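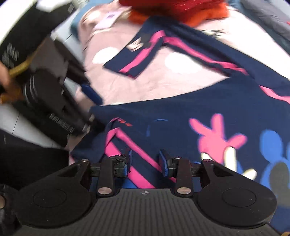 Loltach Guest Houses | Reservations and Front Office

Home Newsletter Properties Rates Staff Pages Contact

25/07/2022
By the Reservations Desk

Room blocks and release dates: what changes in Cutix

The way group blocks are held and released at Tritow and Pettigrew has been changed. Both houses now run on the same rules, and the rules are set in Cutix at the property level. The old practice of writing a release date in the comment field is withdrawn. Cutix does not read the comment field, so a date typed there has never released a room by itself. Someone at the desk had to see it and act on it.

A block is a set of rooms taken out of general sale and held under one group name. It has a start date, an end date, a room count per type and a release date. Rooms in the block that have a guest name attached are called picked up. Rooms without a name are called open. On the release date the open rooms return to general sale and the picked-up rooms stay where they are. Nothing else in the block changes, and the group rate continues to apply to the picked-up rooms until the end date.

The standard release period is now 16 days before arrival. Tritow was using this period already. Pettigrew was using 11 days, which left its open rooms off sale during the time when most of its single-night bookings come in. Blocks at Pettigrew that were signed under the 11-day period keep it. The period on the signed agreement always controls, and it should be entered in the block record exactly as signed.

Release runs with the night audit. If the audit is started late, release is late by the same amount, and rooms will not show on the web page until it finishes. Desk staff who are asked about a room that ought to have been released should look at the audit status before touching the block. Releasing by hand while the audit is running can produce a double count, with the same room shown both as open in the block and as free in general sale. The count corrects itself at the next audit, but a room sold in between will have to be moved.

Setting up a block

Open the group profile first and the block second. A block opened without a profile is given a temporary number, and the temporary number does not carry over to the invoice. Enter the rooms by type, never by room number, unless the agreement names particular rooms. At Pettigrew the ground floor rooms are a separate type from the upstairs twins even though the rate is the same. They should be entered separately. Organizers often ask for ground floor rooms on behalf of guests who cannot use the stairs, and the house has only two of them.

The release field takes a number of days and fills in the date. If the arrival date is changed later, the release date moves with it. If a date is typed over the filled-in one, the link is broken and the date stays fixed -- Cutix shows a small gray mark beside the field when this has happened. Please do not type over the date unless the agreement gives a calendar date for release.

Blocks of fewer than seven rooms are entered as linked single bookings and not as a block. They are subject to the ordinary cancellation terms and no release applies. The change is mainly for the sake of invoicing, where small blocks were producing a master bill with one line on it.
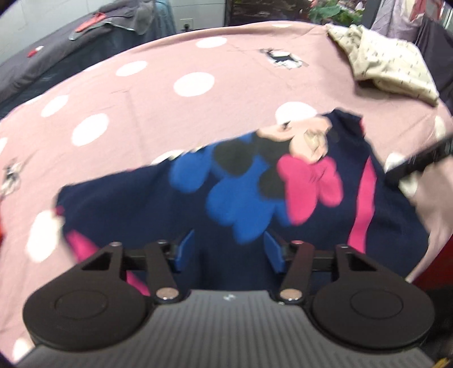
One reply to the draft of these rules asked what happens when the organizer sends the rooming list on the release date itself, and pointed out that the old habit at Tritow was to wait until the close of business and key the names in that evening. The writer added that two wedding parties in April would have lost rooms under a strict reading, and that the organizers had in both cases been told "any time that day" over the phone.

The answer is that names keyed before the audit starts are treated as picked up. Names keyed after it starts are not, and the rooms will have gone back to general sale. The rooming list does not have to be complete. A last name is enough to hold a room, and the first name, arrival time and bed choice can be added afterward. A placeholder such as "Guest A" is accepted by the system but is not accepted by us, and the weekly check will list any room held that way. When speaking to organizers, give the release date as the last full day and ask for the list by the close of the front office. Do not offer a later hour by phone. If an extension is agreed, it is entered as an extension in the block record, with the initials of the person who agreed to it, and the new date goes to the organizer in writing.

Extensions

An extension of up to two days can be given by the desk. Anything longer goes to Reservations, who will look at the general sale position for the dates before answering. An extension applies to the whole block. Cutix cannot extend one room type and release another. If that is what the organizer needs, the block has to be split, and each part then has its own release date and its own master bill. Splitting should be done before the rooming list is keyed. Names do not follow the rooms into the new block and have to be entered again.

Cut-back

Some agreements allow the organizer to give back part of the block before release without charge. This is a cut-back and is different from a release. A cut-back lowers the room count in the agreement, and the deposit is worked out again on the lower count. A release leaves the agreement count alone. The two use different buttons on the same screen, side by side, and most of the corrections sent to Reservations this spring came from pressing the wrong one. A cut-back entered as a release leaves the deposit too high. A release entered as a cut-back leaves it too low, and the invoice then has to be reissued after the group has left.

Check the room count at the top of the screen after saving. If it has gone down, a cut-back has been recorded.

Rates after release

Rooms that go back to general sale take the public rate for the night. If an organizer asks for more rooms after release, those rooms may be given the group rate only if the agreement says so. Most of the Tritow agreements do. The older Pettigrew agreements say nothing on the point, and in that case the public rate applies and the room is booked as a single linked to the group profile. It will not appear on the master bill unless it is moved there, and it should not be moved without a written request from the organizer. 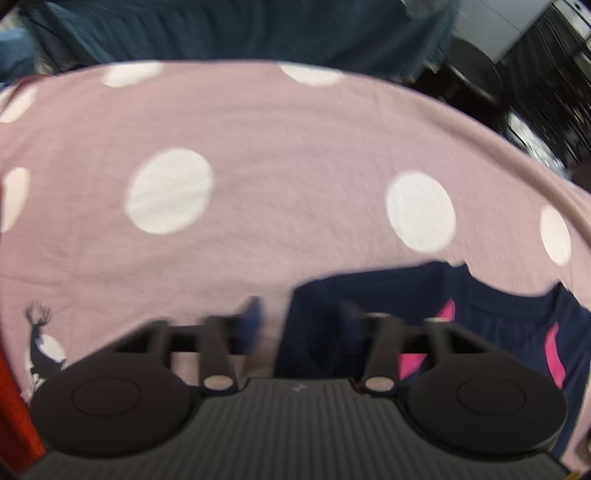 Pink fabric with white polka dots.

Reports

The block report has been rebuilt and now prints one line per block, with the release date in the second column and open rooms in the last. The overnight copy is placed in the shared folder for each house. Blocks within seven days of release are moved to the top of the list. Desk staff on the early shift should read that part of the report and send the reminder to the organizer, using the letter stored in Cutix under Group Letters. The letter fills in the date and the open room count. It does not fill in the deposit balance, so this has to be added by hand if a payment is due at the same time.

The old spreadsheet remains in the folder for reference and is locked. Questions about a particular block should quote the block number and the house. Block numbers are not unique across the two houses, and the same number may exist at both Tritow and Pettigrew.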